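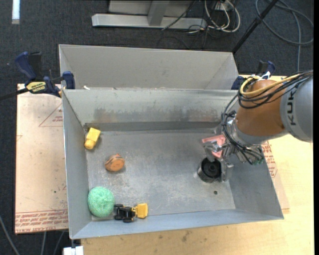 ## Kanuson loose parts lending: where we've got to, February 2021

Hello all at Vivel,

I know the form asks for "activities, outputs, outcomes, spend" and I will get to those (mostly in that order), but I thought I'd start with the bins, as they've taken up so much of my winter!

You might remember that in the bid I said we'd sort donated bits and bobs in plastic crates. Well, the plastic crates lasted until the first really heavy donation and then two of them split down the side. The metal ones were going spare at Mirani when they cleared their old workshop, and they've been brilliant. They're scuffed, the floor of the front one is covered in scratches and cloudy patches that no amount of scrubbing shifts, and there's a little round hole in the bottom which small beads find straight away. But they sit nicely on the wooden tabletop, one behind the other, and you can tip almost anything in without worrying. I've stopped trying to make them look smart.

The mix in there is pretty typical of us. A yellow block, a toy digger-or-dumper sort of thing on its side, a mint-green scrubber, a short black pot with an open top. That's a loose parts kit in the making, as far as I'm concerned. The little orangey-brown thing at the back has been through the sorting notes twice under "odd, keep" and I'm happy for it to stay there.

### What we said we'd do

Just to remind you, as it was a while ago:

- collect clean household odds and ends and unwanted small toys from families and businesses round Barau
- check them, wash them and make them up into mixed kits
- lend the kits to nurseries and childminders, who keep them for five weeks and then swap

The whole idea is that children get things which don't tell them what to do. A toy truck is a truck, fine, but put it next to a scrubber and it has a hedge to drive round, or a load to carry, or something to park on.

### What's happened

We have 13 settings signed up, which is more than I'd dared put in the bid. Most are childminders. I'd expected it to be nurseries, but the bigger nurseries have had a dreadful time with staffing and have very sensibly told me to come back later. I've stayed in touch with all of them and will try again once things are calmer.

Swaps are all done on the doorstep. I leave the kit, ring the bell and stand back, and the old kit is waiting in its bag by the step. It works fine but I do miss going in and seeing what the children do with it all. Instead I've been getting notes and voice messages, and some of them are lovely. One childminder told me that her two-year-old twins spent a whole wet morning "washing up" with the scrubbers and no water at all. Another said the open-topped pots were the first thing out every day, because you can hide something in a pot, and then you can find it, and then you can hide it again (for an hour, apparently).

I've been keeping a running list of what goes down well, and it has changed what I ask for when people ring up with donations:

- **Pots, tubes and anything open at one end.** Always wanted. Dark ones seem to be liked just as much as bright ones, which surprised me.
- **Scrubbers and other kitchen things with a good rough feel.** New ones only, never used. I ask for them in different textures now.
- **Chunky blocks, especially odd shapes.** Full matching sets are less use to us than you'd think, and I pass those on to the toy library.
- **Vehicles with moving parts.** Popular, but they need the most checking. Wheels work loose and I won't send one out if I can get a wheel off with my fingers.
- **Very light plastic bits.** I've more or less stopped taking these. They crack.

### Things that haven't gone to plan

The washing! I budgeted time for sorting and delivering and put washing down as if it did itself. It doesn't. Everything that comes back gets washed and then left alone for three days before it goes near another kit, so at any given moment a good part of our stock is sitting on a rack doing nothing. I've bought more drying racks to cope, and they are in the spend below. If I were writing the bid again I'd ask for a bigger stock to start with and fewer printed leaflets.

The leaflets, yes. They were printed before the group sessions were called off, so they advertise drop-ins that never took place. I've been cutting the bottom third off with a guillotine and using the rest.

I also haven't done the parent workshop. It was meant to be the middle bit of the project and I didn't want to do it over a screen, as the point is to have your hands in the stuff. I'd like to move it to August, in the yard at Mirani if they'll have us (they've said yes in principle). Could you let me know whether that needs a formal change request or if this paragraph will do?

### Money

You gave us £900. So far I've spent £350, which went on:

- drying racks
- wash tubs, brushes and mild detergent
- drawstring bags for the kits
- the leaflets (sigh)
- fuel for the Barau rounds

Receipts are in the envelope, apart from one fuel receipt that went through the wash in my coat pocket. I've written that one up on a slip and left it out of the total, so please don't go looking for it. The metal bins cost us nothing, and neither did the table.

The rest is set aside for the workshop, more bags, and a second set of racks if the nurseries come back. I don't expect to need more than you've given.

### Next

I'm making up the next lot of kits now, with one change. Up to now I've tried to give each kit a theme, and I'm dropping that. The themed ones looked tidy in the bag and the children mixed everything up within minutes, so I may as well mix it up for them and save myself the bother. Each kit will have something rough, something to put things in, something with wheels, a few blocks, and then whatever else takes my fancy from the odd pile.

I also want to write a proper card to go in each bag, with the contents listed so people can check nothing's gone under the sofa. The childminders asked for it. At the moment they get a handwritten list from me, and my handwriting has been remarked upon.

If anybody at Vivel would like a kit to look at, I can post one, or you can ring me for a natter about any of this. Mornings are best, as I'm out on the rounds after lunch.

With many thanks as ever,

Razia Rizvi
Kanuson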